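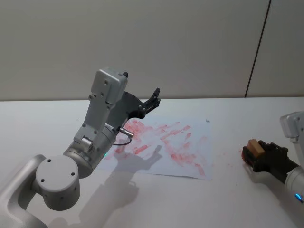
Stamping practice, both arms, mid-afternoon

Demo 17 of 40 today and my wrists are cooked! I had the block in the right gripper and kept pressing too hard through the controls, so I'm dragging every mark and the page is a pinky-red mess – some of it's on the table too. Belix will learn to smear if I keep this up. Need to come straight down, pause, then lift (write that on my hand). The left arm's meant to hold the paper and I keep forgetting I've got one. More ink tomorrow, and a softer grip.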